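3.2 Reading the disclosure filings

The most exciting part of this work was finding out how much a plain filing can tell us once it is read next to a council's voting record. In Tovorthorpe we matched 231 donation entries against the minutes of nine council terms.
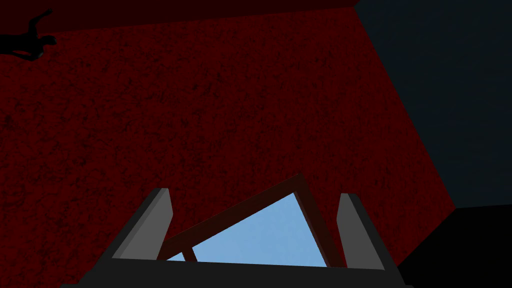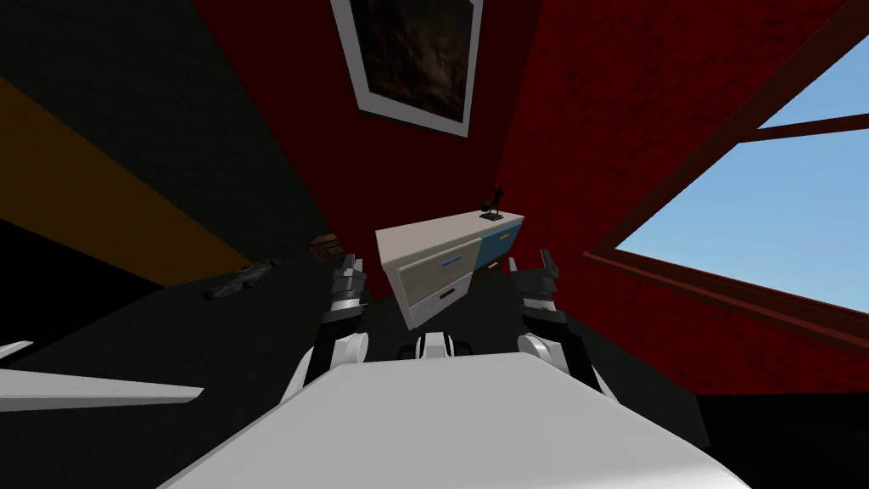

Figure 2. Two rendered views: a speckled dark red surface (first) and a two-armed robot facing a white dresser (second).

Two donors stand out right away. Zosemo and Fukix both gave to the same party fund, and both had zoning requests before the council within about eight months of giving. We want to be careful with this result. A gift followed by a vote is a pattern in time, and it says nothing by itself about a promise or a bribe. Still, it is a wonderful starting point for further study, and the records are open to anyone who wants to check our matches!

The Kiani register, which lists paid advisory roles held by council members, adds a second layer. Joining it to the donation entries was slow work (company names are spelled in every way one can imagine), but it let us separate direct gifts from money that passed through a research institute or a club. Section 4 takes up those indirect payments and compares them with the rules in force when each one was made.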